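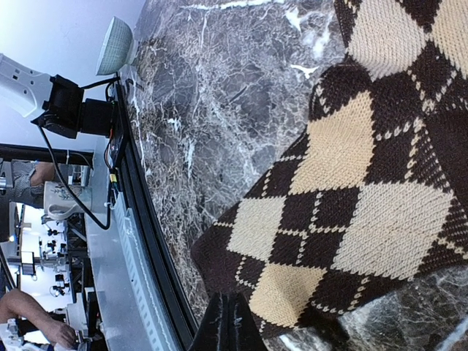

Ticket 636 — arm drops / won't grip knitwear, left side
Bench: shared workshop, marble top
Status: open (mostly fixed, see bottom)
Opened: Thursday, August 9, 2018
Priority: medium. High if you're the one picking jumpers up off the floor

PROBLEM

Arm goes down on the argyle knit, closes, lifts, comes up with nothing. Or comes up with three or four stitches pinched, holds till it's a hand's width off the marble, lets go. Same routine on a tea towel is fine. Same routine on a flat cotton square is fine. Only the knit.

Second problem, may or may not be related: wrist camera picture freezes for a bit on the long reach across. Arm carries on using the old picture. Not good.

SETUP

Usmani controller, firmware as it came, not touched.
Fingers are the black printed ones, second version, textured face.
Folding routine is ours, called Omow in the repo. Branch is the one with "soft" in the name, not main. Main is broken, don't run main.
Slotted aluminium rail down the long side with the black strip next to it. Stock came from Rastby, brackets printed here.

TRIED SO FAR

1. Power cycle. No change. Obviously.

2. Cleaned finger faces with isopropyl. Two better picks then back to rubbish. Fluff builds up in the texture. Put cleaning on the start-of-session list anyway.

3. More closing force. Grips but drags the whole thing sideways, diamonds go all skewed, then the fold line is out and it folds a trapezium. Put force back where it was.

4. Less closing force, closed slower. Worse.

5. Checked pick height. This is where it gets interesting. Height was set on bare marble with the feeler gauge, fine. But the knit is springy, it squashes down and then comes back. Fingers were closing ABOVE the squashed bit, so just combing the top of the stitches. Dropped pick height by 2 mm. Picks went from hopeless to most of them.

6. Dropped it further. Fingertips touch marble, arm faults out with overcurrent. Don't do this. Have put a floor in the config so you can't do it by accident. If you need to get past the floor talk to me first, dont just comment it out.

EDGE FINDING

Turns out a good chunk of the misses weren't grip at all. Omow looks for the edge of the cloth by contrast. Our knit has a very dark brown border and the marble is dark grey. So it can't see the border, or sees it some of the time, and takes the outside line of cream diamonds as the edge instead. Then it goes for a pick in the middle of the pattern where there's no edge to get hold of.

Worse: veins in the marble. It will happily lock on to a white vein and call it a hem. Logged it picking at bare stone over and over, looking very confident.

Ran 40 picks with the old edge finder, then the same again with a light coloured sheet under the knit. Sheet fixed it straight off. But we don't want a sheet, sheet slides, and it wrinkles under the fingers, and then you're folding the sheet.

What I did instead:
- raised the minimum line width so veins get thrown out (most of them, there's a fat one at the far end that still sneaks through)
- edge finder now looks for knit texture vs smooth, not light vs dark
- border curve gets fitted as a curve, was trying to force straight lines on it. Bottom of the knit is curved when it's laid down by hand, always will be

Better. The dashed cream lines over the dark diamonds still confuse it a little, it treats them as creases. Harmless as far as I can tell, slows it down a bit.

CAMERA FREEZE

Frame counter in the log stops at 383 on one run, arm keeps going on the stale picture for the rest of the move. Other runs it stops in different places but always on the far reach, so cable not software. Black cable loops down from the mount, long loop, and at full stretch I think it's pulling on the plug. Wiggled the plug by hand with the arm parked: picture drops. Pushed it in: picture back.

Done: strain relief, two cable ties and a scrap of foam. Temporary. Needs a proper printed clip.
Done: Omow now stops dead if the frame counter doesn't move. Should have been in from the start, my fault.
Not done: right-angle plug. On order from Oruvberg, no date given.

WIRING ON THE RAIL

Separate but while I was in there. Red and yellow wires on the little cluster of electronics on the black rail, just under the bracket. They're bare to the world and next to a moving arm. Want a cover on it. Anyone with the printer free please do one, measurements are on the workshop drive under the ticket number. Leave room for the bracket above, it's tight.

Until then: no sleeves, lanyards or hoodie strings near that end when powered.

COMMENTS

> Is it worth just putting silicone on the fingers? Worked on my pen plotter.

Tried last November on version one. Grips lovely, then won't let GO of wool. It lifts the folded edge back up when it opens. Could try a thinner strip just on the tips. Not ruling it out.

> Can the bench be used for other stuff while this is open?

Yes but arm parked and stop button in, and put your things back off the marble after. Bowls and the like are a pain, the edge finder will have a go at anything on there. Clear the marble before you press run. All of it, far end too.

> I ran it last night on the soft branch and it faulted at the first pick

Which config? If you pulled before the height change you've got the old numbers with the new edge finder and they don't match. Pull again, delete the cached config (it doesn't overwrite it, known nuisance), home the arm, run the bare-table check, then try.

> Did that, OK now. Was the cached config.

Good. Will put a warning in.

> Does the 2 mm thing need redoing for other fabrics?

Yes for anything thick. Towels OK as is. Thin cotton use the old height or you'll get a fault. I'd like it to work this out itself by touching down once and feeling for the squash, but the current reading on the Usmani is noisy and I haven't had an evening for it. If someone wants to take that on, please do, seperate ticket.

WHERE WE ARE

Grip on knit: working, misses now and again, mostly at the corner where the border meets the rail side. Arm comes in at a bad angle there and one finger lands off the cloth.
Edge finding: working, apart from fat vein.
Camera: OK so far with the bodge. Don't trust it.
Fold: first half fold good. Second fold still comes out lopsided, knit stretches when lifted by one corner. Needs a two-point lift and we have one arm, so it's drag-fold or nothing. Will try drag-fold next.

TO DO
- wire cover
- cable clip
- right-angle plug when it turns up
- approach angle at the rail corner
- fat vein (mask it out by hand? ugly but quick)
- merge soft into main once someone else has run it a few times without me stood there

Leaving open till the plug's in. If it freezes again add the frame number here and which way the arm was reaching — not just "froze again" please.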